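Pledwood Growers' Cooperative
Minutes of the regular meeting, 7/22/20, held in the packing shed

The chair called the meeting to order once the cold room compressor had finished what it was doing. A quorum was present, counting the member who had only come to return a ladder and was persuaded to sit down.

Minutes of the last meeting were approved with one correction. The word "manure" in the section on guest speakers should have read "manner."

Banana leaf wilt project
The project lead reported on the first season of the Caleck trial. Members received 1224 suckers and planted most of them. Survival is good on the upper plots and poor near the river, where the goats got in again. The member who owns the goats asked that they not be named in the minutes. The goats are not named.

The funder wants a progress report by January and has sent a new template, which has a box for "lessons learned" large enough for one lesson. The project lead will write it and circulate a draft. 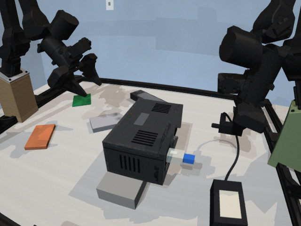 A motion to ask for a second season on the same terms was carried, with two members abstaining on the grounds that they had not read the first season's terms.

Training days
Attendance at the Olaniyan demonstration plot was 37, up on last time. The session on record keeping ran long and the sign-in sheet has been lost. The figure comes from the lunch order. It was agreed that future sessions will start with the field walk, while people are still speaking to each other.

Members asked for a day on pricing and contracts. The chair said this had been promised before. The secretary confirmed that it had, and read out the dates until asked to stop.

Zomby buying contract
Zomby has offered to take beans from the coming harvest in 50 kg bags, paid on collection. Discussion followed on what "on collection" means, last year's buyer having understood it to mean spring. The chair will get it in writing before anyone signs. Several members wished it recorded that they had said this last year.

The bag scale reads heavy when the door is open. Members selling that day were in favor of leaving the door open. The scale will be recalibrated.

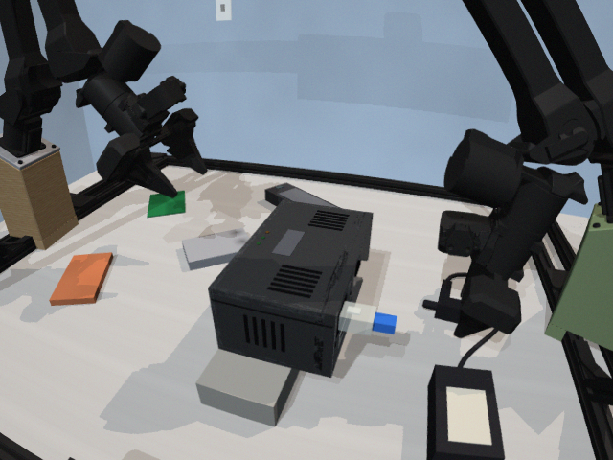 ANY OTHER BUSINESS

The road to the shed was discussed. The road was discussed at the previous meeting also, and is in the same condition.

The returned ladder is not ours. Its owner may collect it.

The meeting closed when the light went. Next meeting to be announced, on the board by the gate.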